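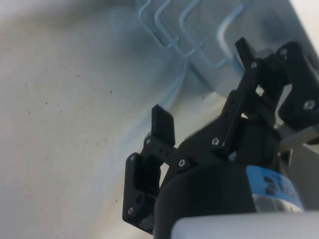

Figure 2. Light blue wire rack beside a pale surface.

Section 3: Setting up the under-sink water filter

This section covers fitting the Flunow filter head, connecting it to the cold water supply, and running it for the first time. Read all the steps before you begin. If your kit came with the Castillo drinking faucet, fit the faucet first (Section 2) and then return to this page.

The filter is meant for cold, treated household water only. Do not connect it to a hot line, a well without disinfection, or a rainwater tank.

3.1 Before you start

Check that the following are in the box:

Filter head with wall bracket
Neso cartridge, sealed in its bag
Supply tee with rubber washer
Coil of tubing
Two bracket screws
Spare collars for the push-in fittings

You will also need an adjustable wrench, a screwdriver, a sharp knife or tubing cutter, a pencil, a bucket, and an old towel.

The maximum working pressure is 80 psi. If you do not know the pressure in your home, borrow or buy a gauge and test it at an outdoor faucet with no other water running. Homes with higher pressure need a pressure reducing valve ahead of the filter.

CAUTION: Fitting the filter on a line above 80 psi can crack the head and flood the cabinet. Damage of this kind is not covered by the warranty.

Clear the cabinet under the sink. Move dish racks and anything else that hangs over the basin out of your way, as you will be opening the faucet several times and it helps to have the whole sink free.

3.2 Mounting the bracket

1. Choose a spot on the side or back wall of the cabinet. The head must be upright, with the cartridge hanging straight down.

2. Leave at least 3 inches of clear space below the bottom of the cartridge. You need this to twist it off when it is time to change it.

3. Hold the bracket against the wall and mark both screw holes with the pencil.

4. Drive the screws in until the heads stand slightly proud of the wall. Hang the bracket and tighten.

5. Slide the filter head onto the bracket from above until it clicks.

Note: Thin cabinet walls may not hold the screws. Glue or screw a block of wood to the wall first and mount the bracket on that. Check what is on the other side of the wall before drilling.

Note: Do not mount the filter above an electrical outlet, or next to a garbage disposal where it will be shaken.

3.3 Connecting the supply tee

1. Close the cold water shutoff valve under the sink. Turn it clockwise until it stops.

2. Open the kitchen faucet on cold and let the water run out. If it keeps running after a minute, the valve is not closing fully. Shut off the water to the house before going on.

3. Put the bucket and towel under the valve.

4. Undo the cold supply hose from the valve with the wrench. Hold the valve body with your other hand so it does not turn in the wall.

5. Check that the rubber washer is seated flat inside the tee, then thread the tee onto the valve by hand.

6. Thread the supply hose onto the other end of the tee.

7. Tighten both joints a quarter turn past hand tight.

CAUTION: Do not use thread tape on the tee. It seals with the washer. Tape can keep the joint from closing all the way and may split the plastic nut.

3.4 Cutting and fitting the tubing

The tubing pushes into the fittings and is held by a ring of small teeth. Most leaks on a new installation come from tubing that was cut at an angle or not pushed in far enough.

1. Measure from the tee to the side of the filter head marked IN. Add 2 inches for slack and cut the tubing square.

2. Look at the cut end. If it is crushed or oval, trim it and try again.

3. Wet the end with clean water and push it firmly into the tee. You will feel it meet some resistance, then go in a little farther and stop.

4. Pull back on the tubing. It should not move.

5. Push the other end into the IN port in the same way.

6. Cut a second piece to run from the OUT port to the drinking faucet, and fit it.

To release the tubing, turn off the water, press the collar flat against the fitting and pull the tubing straight out. Trim off the scored end before you use it again.

Note: Keep bends wide. A tube that has kinked will kink again in the same place and should be replaced.

3.5 Fitting the cartridge

1. Wash your hands. Open the bag and remove the cap from the top of the cartridge.

2. Check that both O-rings are in their grooves. Wet them with water. Do not use petroleum jelly or cooking oil — both will make the rings swell.

3. Line up the arrow on the cartridge with the arrow on the head.

4. Push up and turn to the right until it stops. Hand tight is enough.

5. Write the date on the label and stick it where you can read it without removing anything.

3.6 First run and flushing

1. Open the drinking faucet.

2. Open the shutoff valve slowly, a little at a time. Air will spit from the faucet, followed by water.

3. Once the flow is steady, close the drinking faucet and check every joint with a dry paper towel. Wipe each one and look for a damp mark.

4. If you find a leak, close the shutoff valve, open the drinking faucet to release the pressure, and refit that joint.

5. Open the drinking faucet fully and flush for 30 minutes. Do not drink this water. It can be used on plants.

The water may be gray or carry fine black specks at first. This is carbon dust from the new cartridge. It is harmless, but it can settle in the sink and should be rinsed away before it dries. If the water is still gray after flushing, flush again for the same length of time.

Cloudy white water that clears from the bottom of the glass upward is only air. It may come and go for a few days.

6. Check the joints again after a few hours and once more the next morning.

3.7 If something is wrong

Slow flow from the start: The shutoff valve may not be fully open, or the tubing is kinked behind the cabinet contents. If neither is the case, check that the IN and OUT lines have not been swapped.

Flow that slows over several months: The cartridge is due for a change.

Drip from between the head and the cartridge: Close the valve, release the pressure and remove the cartridge. Look for a pinched O-ring or grit in the groove. Clean, wet the rings and refit.

Drinking faucet drips after closing: A short drip is normal while trapped air works its way out. A drip that goes on past the first week points to the faucet, and Section 2 explains how to adjust it.

Odd taste after a vacation: Run the drinking faucet for 2 minutes before using the water. After a longer absence, fit a new cartridge.

CAUTION: The filter must not freeze. In a cabin or other unheated building, close the valve, drain the tubing, and store the head indoors. Wait until the building is safely above freezing before refitting — in colder areas this may be as late as April. Throw away any cartridge that has been frozen, even if it looks sound.

Replacement O-rings and collars can be ordered from the Lirnildale parts desk. Have the number from the underside of the bracket ready when you order.

Section revised 31/12/2018. Continue to Section 4, Changing the cartridge.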